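# rirnside-rain

Daily rainfall readings from the Rirnside valley, typed up from paper notebooks and cleaned into plain CSV files that anybody can open. If you like weather, old handwriting or small tidy tables, I hope you have as much fun with these as I have!

Last updated: 05/07/2018

## What you get

There are 13 notebooks in the collection, and every one of them is now in the repo, start to finish. The readings come from 4 gauges:

| Code | Site | Ground | Notes |
|------|------|--------|-------|
| `RKB` | Rokby, upper field | grass | the longest run |
| `RKL` | Rokby, lower field | grass | moved once, see below |
| `RIR` | Rirnside bridge | gravel | floods in bad winters |
| `LAL` | Lalto ridge | bare rock | windy, reads low |

The ridge gauge is my favorite. It sits 900 feet up with nothing to shelter it, and the numbers jump all over the place compared with the ones down by the bridge. Put `LAL` and `RIR` on the same chart and you can pick out the storms that came in over the ridge and dumped everything on the valley floor.

## Files

```
data/
 daily/RKB.csv
 daily/RKL.csv
 daily/RIR.csv
 daily/LAL.csv
 monthly/all_sites.csv
notes/
 remarks.csv
 moves.md
scripts/
 check.py
 monthly.py
```

Each daily file has the same columns:

- `date`: year-month-day, the day the reading was taken
- `mm`: rainfall in millimeters, one decimal place
- `raw`: exactly what the notebook says, in whatever unit it says it
- `flag`: blank if all is well, otherwise one of the letters below
- `page`: notebook and page, such as `07-31`

I'm really glad I kept the `raw` column. The early books are in inches and hundredths, the later ones switch to millimeters, and in between there's a stretch where the reader used both, sometimes on the same page. Whenever I've doubted a conversion, the original has been sitting right next to it.

## Flags

- `T`: trace. The notebook says "tr", "trace" or "damp". Stored as 0.0.
- `A`: added up. The gauge wasn't emptied the day before, so the figure covers more than one day.
- `S`: snow, melted down and then measured.
- `Q`: hard to read. My best guess at the handwriting.
- `M`: missing. The `mm` cell is empty.

Please don't treat an empty cell as zero. A dry day is always written as 0.0, and a missing day is always blank with an `M`.

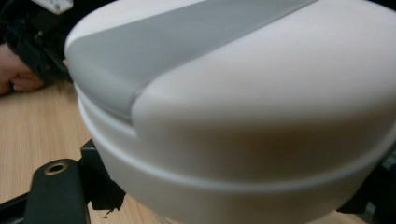
Readings were taken at nine in the morning, and the rain was credited to the day of the reading. Many other records credit it to the day before, so if you line these up against another station and everything looks shifted by a day, try that first. It had me scratching my head for a whole evening when I compared the bridge with the ridge, where one of the notebooks follows the other habit. That book has been shifted to match, and the change is written up in `notes/moves.md`.

The lower field gauge at Rokby was moved closer to the hedge partway through its run. Totals drop a little after the move, and I haven't tried to correct for it. If you have a good way of doing that, I'd love to see it, but please put the result in a new column and leave `mm` alone.

## The remarks file

Do look at `notes/remarks.csv`, even if you only came for the numbers. The readers wrote all kinds of things in the margins: first cuckoo, ice on the trough, thunder at supper, funnel full of leaves again. I've typed them up word for word, odd spellings included, with the date and site for each. September is especially rich, with pages of notes on fog, spiders' webs and how the blackberries were coming along. There's a lovely run of entries about one wasps' nest under the bridge gauge that goes on for weeks.

## How it was typed

Every page was typed twice, on different days, and the two versions were compared by `check.py`. Wherever they disagreed I went back to the page. The script also complains about any daily total over 5 inches, any date that appears twice, and any month with too many days in it (February caught me more than once).

To run the checks yourself:

```
python scripts/check.py data/daily
python scripts/monthly.py data/daily > data/monthly/all_sites.csv
```

Both use only the standard library, so there's nothing to install.

## Known problems

- Notebook 04 got soaked at some point and the ink has run. Lots of `Q` flags.
- `RIR` has gaps after floods, so its wettest months are probably too low.
- `LAL` loses rain to the wind. Compare it with itself over time and be careful comparing it with the others.
- The monthly file leaves out any month with an `M` day in it. An `A` total that crosses into a new month is counted in the later month.

## Using it

The data is free for any use, including teaching. A credit to "Hegazy rainfall notebooks, Rirnside" would be kind, as that's the name written inside the covers.

Found a mistake? Open an issue with the site code, the date and the page number. Charts are very welcome too!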